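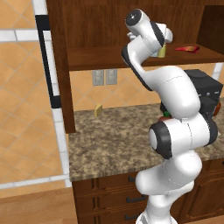 Is it better to teach a robot arm a pick-and-place task by moving the arm with your hands, or by driving it with a remote controller?

Moving it by hand is usually easier for a beginner, as long as the arm has a mode where it goes limp enough to push. If you are working in a simulator there is nothing to push, so you will need a controller of some kind.

Teaching a kitchen task by remote control -- how many demos do I need?

Posted by civuvholm_tinkerer, 17 May 2024

Hello everyone, and thank you in advance for reading all this! I have been using Sutix to drive a simulated arm in a kitchen, picking up small things and setting them down somewhere else. I recorded 19 demonstrations over a few evenings (my tea went cold every single time) and trained on those. The arm heads the right way, then dithers near the object and closes its fingers too early. Do I simply need more, or am I driving it badly?

slowhands

Probably a bit of both, and please don't be discouraged, because nearly all of us started just where you are. Nineteen is a small pile for a task with a grasp in it. I had over 300 before mine stopped fumbling, though I'll admit a good many of those were poor and I should have thrown them out much sooner.

What helped me most was watching my own recordings at half speed. I found I was stopping above the object every time while I made up my mind, and the arm had learned to stop there too, bless it.
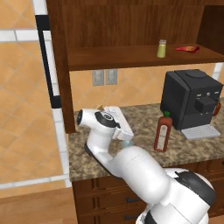 So practice the motion a few times with recording switched off, until you can come down and close the fingers in one easy go. Then record 10 in a row, take a break, and look them over before you do any more. Move the object a little between runs, and start the arm from different spots as well. I'd also turn the speed down on your controller -- Sutix has it set rather lively for close work, at least in the version I use.

If a run goes wrong but you recover nicely, keep it. Those are worth having, since the arm will drift off course sooner or later and needs to have seen a way back.

wellix_fan

just get more demos. also try Wellix, better controller support

patient_pilot

I'd check one dull thing before you spend another evening on it. Make sure the gripper command and the camera pictures are lined up in time. On my setup the pictures were saved a little late, so the fingers seemed to close before they reached anything, and the arm copied that faithfully. I went through the whole Van Wijk tutorial twice before I thought to look! Play back one of your recordings and step through the moment of the grasp slowly. If the timing is off there, fix that first and train again on the same 19, and then you'll have a fair idea of how many more you want.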